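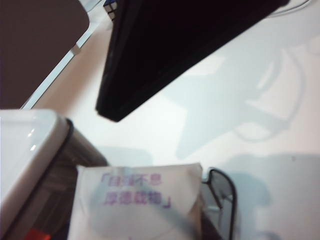

Elli Aaltonen 来信问，家里的旧信到底该不该从信封里取出来，她母亲留下的信都还折着，有几封一碰就掉渣。她还说，上次讲座只讲了照片，纸的部分一句带过，听完回家还是不知道从哪里下手。

所以这次从纸讲起。照片放到后面，录音带最后，时间不够就只讲怎么写标签。

讲题：家里的旧纸怎么留下来
地点：Farnau 镇图书馆，二楼小厅
时间：晚上七点开始，八点半之前结束，馆里要关灯

开场
先问在座的人带了什么来。带了东西的，请先别拆，等讲完再到前面桌子上看。
说明自己的来历：在 Kerkent 的地方档案室整理私人捐赠的文书，做了 17 年。不做修复，只做整理和保存。修复的问题今天答不了，会后可以给联系方式。
讲清楚今天的范围：信件、日记、账本、证件、照片、录音带。书不讲，油画不讲，邮票也不讲，邮票有专门的人讲得更好。

一、先别动
很多损坏是在整理的第一个下午发生的。人一高兴就把箱子整个倒在地上，按年份分堆，分到一半吃饭，回来已经记不清哪堆是哪堆。
原来的顺序也是资料。举 Kuusisto 家的例子：Aarne Kuusisto 的祖父把木材场的收据和家信夹在同一本账里，收据的日期正好说明那几封没写日期的信是哪年冬天写的。后来有位亲戚好心，把收据抽出来另外装了一袋，前后关系就断了。Aarne 凭记忆恢复了一部分，剩下的到现在还对不上。
［停一下，问有没有人遇到过类似的事］
做法：打开箱子，先记下从上到下是什么。写得粗一点没关系，“一捆信，蓝绳，底下是学校成绩单”就够了。然后再往外拿，拿的时候按层放。
绳子和橡皮筋：棉绳可以留，橡皮筋要去掉。已经粘在纸上的橡皮筋不要硬撕，用薄骨刀从旁边慢慢推，推不动就放着。
回形针：生锈的，把针的一边按住，从另一边把纸往外滑。不要拔。拔的时候锈会在纸上划出一道。
订书钉的问题每次都有人问。不锈就不用管。

二、信封和信
回答 Elli 的问题。能展平的就展平，信封和信放在一起，信在后，信封在前，用一张对折的无酸纸夹住。邮戳上有地名和日期，信封不能扔。
已经发脆的，不要一次打开。折痕处掉渣，说明那条线上的纤维差不多断了，再折一次就分成两半。先放在稍微潮一点的环境里让纸回软，再一折一折打开，压在吸水纸中间，上面放平的重物。
在家里做这件事的时候，墨水会化开的就不要做。找一个不重要的角落，用湿棉签尖点一下，再用白纸按一下，白纸上有颜色就停。
如果拿不准，就原样折着装进纸夹，外面写“未展开”。放着不算失败。我们档案室里也有一些写着“未展开”的纸夹，放了很多年。

讲到回潮时，简单说一下密封的意思。
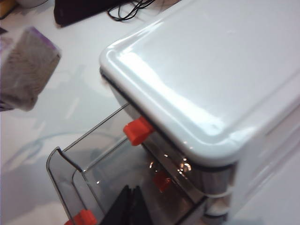
图：白色盖子，盖边有一圈深色密封条，下面是透明塑料盒。

密封盒的用处和坏处都要讲。
用处：隔开灰尘和虫，挡住地下室里一阵一阵的湿气。让纸回软也要在能盖严的盒子里做，盒底垫湿的吸水纸，上面架一层网，纸放在网上，不能碰到水。盖上以后每隔几个小时看一次，睡前一定拿出来，不要过夜。
坏处：里面本来就潮，盖严了就一直潮。长期放纸，我一般不用全密封的塑料盒，用纸板盒。纸板会透一点气，也能吸一点湿。
有人家里只有塑料盒，那也能用。装之前把纸在干燥的房间里摊两天，盒里放一包干燥剂，换季的时候打开看看。
旧的食品盒，洗过还有味道的，不要用来装照片。
［这里容易有人问具体牌子，不推荐牌子，只说看盒底有没有写材质］

三、放在哪里
阁楼夏天太热，地下室太潮，厨房有油烟。卧室衣柜的中间一层最合适，离外墙远一点，离暖气远一点。
Elsa Seppälä 家把日记放在外墙边的床下，冬天墙面结露，最靠墙的那几本下角全起了霉点。后来搬到走廊的柜子里，霉没有再扩大。霉点本身去不掉，她也就不去管它了。
发霉的东西先隔离，装袋，不要在屋里抖。等干透了拿到室外，用软刷往一个方向扫，戴口罩。扫下来的刷子不要再用来扫别的。
光：镜框里挂的那张，用复印件。原件收起来。

四、标签
这一节宁可讲慢一点。
写在哪里：纸的背面，下角，软铅笔，轻轻写。照片也是背面，垫着玻璃板写，不要在照片叠着的时候写，会压出印子。
写什么：谁，在哪里，大概哪年，谁告诉你的。最后一项最容易漏。
“外婆说是 Ragab 的舅公”和“舅公”是两种可信程度。以后的人看得懂其中的差别。
不知道的就写不知道。不要为了好看猜一个名字。我们收过一批 Lavach 河边一户人家的照片，里面一个戴帽子的年轻人被两代人写成了两个不同的名字，两边都写得很肯定。最后是 Veikko Laitinen 在一本教堂登记册里找到了线索，两个名字都错。
圆珠笔会透过去，也会粘到下一张的正面。自粘标签会发黄，胶会渗出来。便利贴也不行，短时间也不行，它的胶会留下一层看不见的东西，以后沾灰。
旧相册里的自粘页：如果还能轻松揭下来，现在就揭。揭不动的用牙线从角上慢慢锯过去，别拽。锯之前先把整页拍下来，页边上的手写字也要拍到。

五、扫描和翻拍
先讲为什么做：给亲戚看，减少翻原件的次数。做完扫描，原件照样留着。
Oona Manninen 家里的信扫了大约2000页，花了两个冬天。她的经验是每天只做一小叠，做完当天就命名。攒着以后再命名的，基本都没命名。
文件名：年份在前，然后是写信人，然后是页序。年份不清楚的用“无年”。不要用空格和斜杠。
正反面都扫，空白的背面也扫。背面常有铅笔算的账，颜色很浅，当时看着像什么都没有。
备份：一份在家里的电脑上，一份在移动硬盘上，放到别的亲戚家去。网上存一份也可以，但密码要有第二个人知道。

桌面怎么布置，顺着扫描讲：
桌子擦干净，等完全干了再放东西。手洗干净擦干就可以，不用棉手套，戴手套反而摸不出纸边，容易扯破。照片例外，拿照片可以戴薄的丁腈手套。
散页和碎片放在带边的托盘里，搬动的时候连托盘一起搬。掉下来的小碎片装进小纸袋，袋上写明是从哪一页掉的。
水杯拿远。我每次讲到这句都有人笑，可是档案室里泡坏的东西，有一部分就是茶。
电线理到桌子的后侧，别横在放原件的地方。翻一页的时候袖子带到线，线再带到纸，纸就折了。
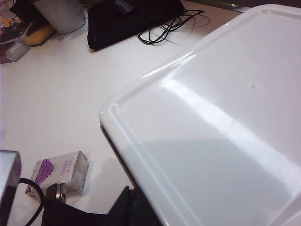 图：白色桌面上的托盘、黑色软包和细电线，左上方是一只白杯子。

六、照片（时间够就讲）
一张一张隔开，用纸袋或者不含 PVC 的透明袋。粘在一起的不要掰。有的可以用冷水慢慢分开，有的不行，彩色的尤其危险，交给会做的人。
底片比照片更值得留。很多人留了照片扔了底片。闻一下，有醋味的底片单独放，尽快翻拍，和别的分开存。
玻璃底片要竖着放，每片之间有纸，盒子外面写上“玻璃，重”。

七、录音带（只讲几句）
先转成数字文件，再谈保存。能播的机器越来越少，带子还好的时候机器先坏了。
转之前快进倒回各一遍，听有没有卡。卡的不要硬转。
录音里的人声要有人听着写下来。光有文件，下一代也不会从头听。写个大概就行：前面在说收土豆，后面唱歌，唱歌的是谁。
盒面上的小塑料片掰掉，免得被录音盖掉。

八、谁来接
不少家里的东西最后散掉，是交接没说清楚。写一张纸，放在第一个盒子的最上面：盒子有几个，放在哪里，哪些可以给外人看，哪些等某人去世以后再打开。
想捐给档案室的，先打电话，不要直接放在门口。捐之前问清楚三件事以外的也要问：能不能自己再来看，能不能要复制件，不收的部分退不退。我们那边不收的会退，别家未必。
有争议的信，全家商量完再捐。捐出来以后再要回去，手续很麻烦，大家也不高兴。

可能会问的
复印纸能不能当夹纸用：短期可以，长期用无酸的。
能不能过塑：不能。过塑以后取不出来，热和胶对纸都不好。
透明胶带粘过的怎么办：先别揭。旧胶带已经干了会自己掉的，收好掉下来的碎纸。还黏的，留给修复的人。
樟脑丸：别和纸放在一起。
报纸剪报：单独放，报纸发黄会染到旁边的纸。内容重要就复印一份在好纸上，原件另装。
要不要按主题重新分类：原件不动，在电脑里分。

带去的东西
无酸纸夹一包，软铅笔，骨刀，小刷子，吸水纸，两种盒子的样品，登记表。
登记表放在门口左边的桌上，想收讲义的人写邮箱，字请写大一点。
结束后留在前面看大家带来的东西，到关灯为止。看不完的约四月再来。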